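# pantry bottles, round two

Quick one tonight, dinner is in the oven and I have maybe half an hour.

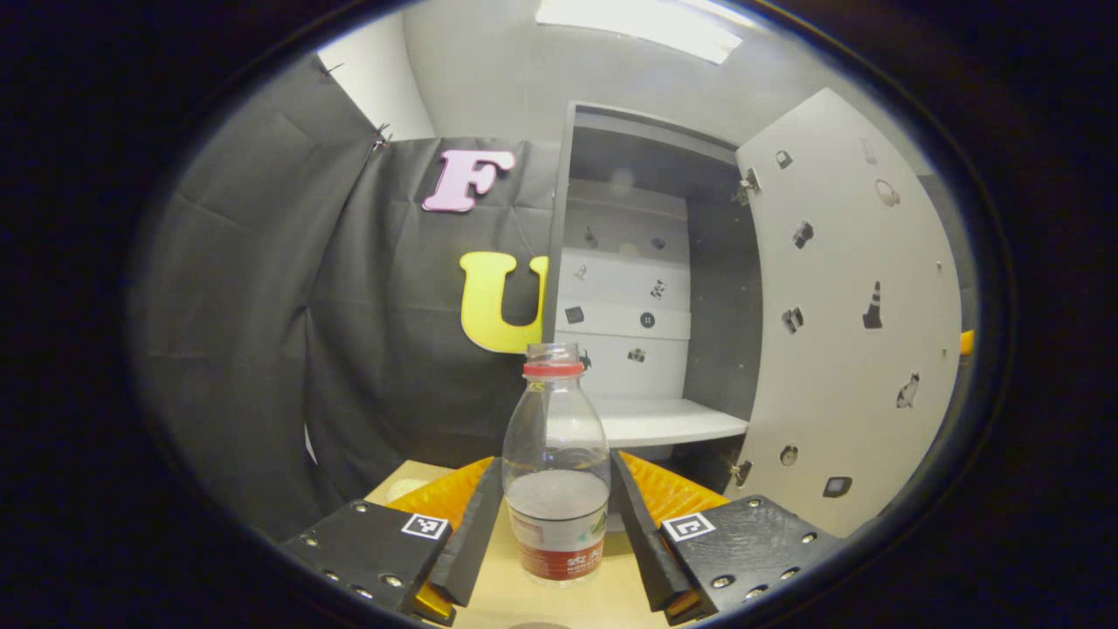

So the pantry shelf. I've been trying to get all the oils and vinegars and syrups down to one row since July and it keeps growing back. Pulled everything off again this morning and went bottle by bottle. New rule is clear plastic stays up front, like the one with the red screw cap, where I can see through the top part without picking it up. Dark glass goes to the back. The label on that one covers the lower half of the bottle though, so once it gets below the shoulders by a few inches I'm guessing. Annoying. Might put a strip of tape up the back side and mark it.

Things that went: 4 bottles of the same Zestgate lime syrup, all opened (why). A chili vinegar I bought on a trip and never liked. Something sticky with no lid.

Things that stayed, against my better judgement: the big Quispe jug. It's too tall for the shelf so it lives on the floor next to the rice. I stub my toe on it every time. Sunil Chowdhury from upstairs says decant it, and he's right, but then I need another bottle and were back where we started.

Caps. I wash the caps seperately now, warm water and an old toothbrush. The ridged ones hold on to gunk in the grooves and then the whole thing gets glued shut. Dry them all the way before they go back on.

Shelf is 67 cm wide, I finally measured instead of eyeballing it. One row fits if I leave out the honey. Honey has moved in with the tea. Not thrilled but ok.

Still to do: wipe the lower shelf, find the funnel, decide on the jug. Also the spice drawer, which I'm not opening tonight.

Timer's going, gotta run.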